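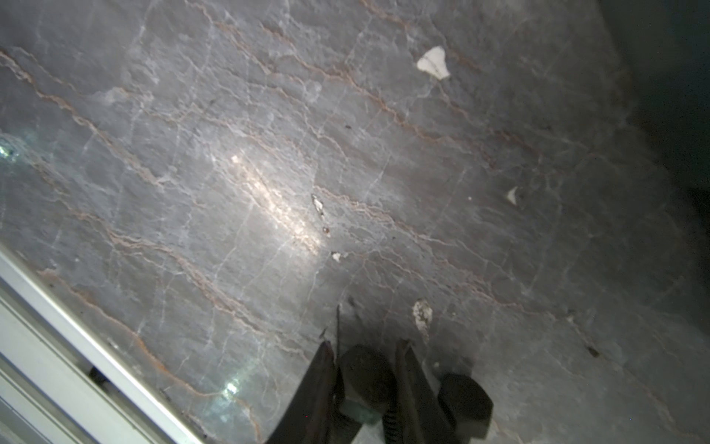 Gray stone with rust-orange veins and fine white crackle.

Seed swap season is back!

If you walked past the Kellthorpe library annex one evening in July and wondered why so many people were bent over little paper envelopes, you found us. The seed library opened its drawers for the summer swap and I am still buzzing about it. We had beans, we had lettuces, we had a squash that three people claimed to have named (all differently), and we had 147 neighbors through the door, which beats last year by a mile.

For anyone new, the idea is simple. You take what you'll plant, you grow it, and you let a few of your best plants go all the way to seed so something can come back in the fall. No fee, no card, no minimum. Khalil Atallah started it with a shoebox of his aunt's okra, and the catalog now stands at 557 varieties. Okra is still the first entry, as it should be!

The big news this time is the Skarach tomato. We've been trying to get hold of it for ages. It's a squat, ribbed, dark pink thing that ripens late and splits if you look at it wrong, and the flavor is worth every bit of the trouble. The Abou Jaoude nursery up the hill gave us 630 seeds from their own plants, and we packed them ten to an envelope. There are still plenty left, so please come get some before I take them all home. 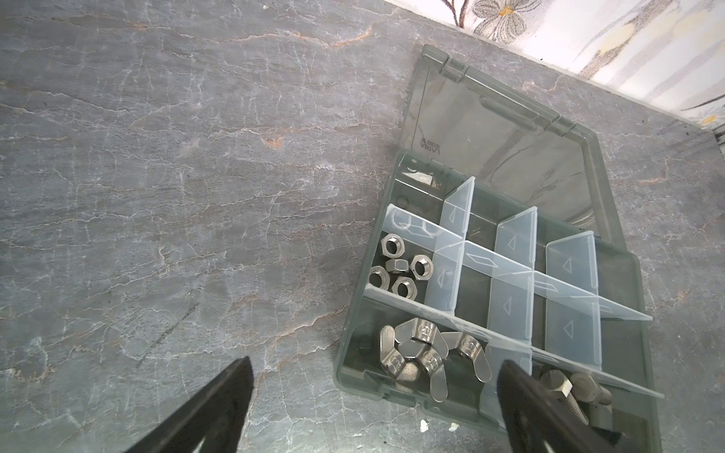
Anas Sfeir wrote in afterward to say that ten seeds is too many for a tomato that size and we should have gone with five. "Most folks have room for two plants," he told us, "and the rest end up leggy on a windowsill." He also asked for more short-season melons, and I'm with him on that one.

So the leftover Skarach envelopes will be split, and if you took a full one and only have a balcony, pass a few along to a friend.

A few words on saving tomato seed, as I got asked all night. Squeeze the pulp into a jar with a little water, cover it loosely, and leave it a couple of days until it smells awful. Rinse in a fine strainer and spread the seeds on a plate. Skip the paper towel, they stick like crazy. Give them a week to dry and write the name down right away (I have a whole envelope marked "the good one").

Beans are even easier. Leave the pods on the plant until they rattle, then shell them in front of the TV.

Returns open in October at the front desk. We'd love to reach 3,000 envelopes for the spring swap, and small batches count just as much as big ones. Melon growers, please write to me!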